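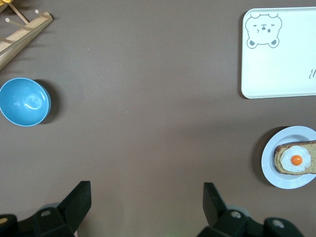 Okay, budget post! I've been promising this one since March and a few of you have been very patient in the comments, so let me get my spreadsheet open and tell you where all the money went.

Quick recap if you're new: Daniyal Minhas and I are setting up a second tabletop arm in my spare room so we can both practice kitchen tasks, mostly picking things up and putting them down where they belong. The first arm is staying put. I wanted a twin for it, Daniyal wanted something bigger, and we argued about that for more evenings than I'd like to admit.

We set the ceiling at $2,000 for everything. That's arm, gripper, wrist camera, table, lights, power, cables and all the little stuff. I got quotes from three places. Kovia had the nicest arm by a mile, and it would have eaten the whole budget before we bought a single screw. Zatel was cheapest but wanted 13 weeks for delivery and couldn't tell me if spare fingers were sold separately (two emails, two different answers). Mistotier was in the middle, had stock, and listed every spare part with a price next to it. So Mistotier it is.

If you take one thing from my spreadsheet, make it the spares line. The first time around I didn't have one. Fingers wear, screws walk off, a cable gets pinched, and then you're paying rush shipping on a part that costs less than lunch. This time I put in more than $50 for fingers alone and I'm not sorry. I also added a row called "dumb stuff" for zip ties, tape and the hex key I will lose.

The table took longer to settle than the arm did. I like a plain matte top in a brownish gray. White dishes show up well on it and you don't get glare bouncing back into the wrist camera. A glossy top would have been cheaper - I had one in the cart - but I've fought with reflections before and I don't want to do it again. Buy it deeper than you think, too. Once you've got a rack, a bowl, a tray and a plate out, you still want a good open patch in the middle to work in.

Props are where I save. Real dishes are fine for some things, but the play food stays. Egg on toast is my favorite, it never goes bad and it gives you a nice mix of shapes to plan grasps for. Thrift stores and the toy aisle cover most of this. I do pay full price for trays with raised rims, and yes, I went for the bear one, no regrets.

Things I haven't bought yet: a second light, a proper emergency stop for the new side, and a mount from Kiani that Daniyal swears by. The stop comes first and it's not up for debate. The mount can wait until we know how much shipping comes to.

Still undecided on a warranty extension. Mistotier wants a chunk for it and I can't tell from the wording if the gripper is covered or only the arm. If anyone has made a claim with them, tell me how it went! I have until the end of the month to add it to the order.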